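24 de septiembre. Cocina de muestra, tramo derecho

Revisión de encimera y mueble bajo antes del cierre de la fase Skeno.

Encimera: nivel comprobado en tres puntos, desvío máximo 1 mm hacia la pared. Admisible. El canto delantero derecho sigue a escuadra viva; Petridis propone matarlo con lija fina, pendiente de decidir. Junta con la pared gris sin sellar hasta que llegue el cartucho del tono correcto (pedido Ranby 188).

Placa: colocada en seco, sin fijar. No mover la encimera con ella encima.

Mueble bajo: ancho nominal 598. Cajón con tirador horizontal centrado, carrera completa, roza un poco al final. Apretar guía izquierda. Puerta: holgura superior de 5 mm, excesiva; bajar a 3. Los dos pernos metálicos junto a la esquina superior izquierda de la puerta quedan salientes; no figuran en el plano de Wisinier. Preguntar antes de tocarlos. Veta horizontal en cajón y puerta, según pedido.

Pendiente:
- retirar taza, bandeja y bote antes de limpiar con alcohol
- repetir medida de holgura con la puerta cargada
- corregir la hoja de mayo, que da otro ancho
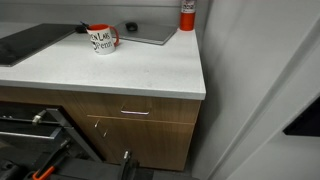 Tramo derecho: encimera, cajón y puerta.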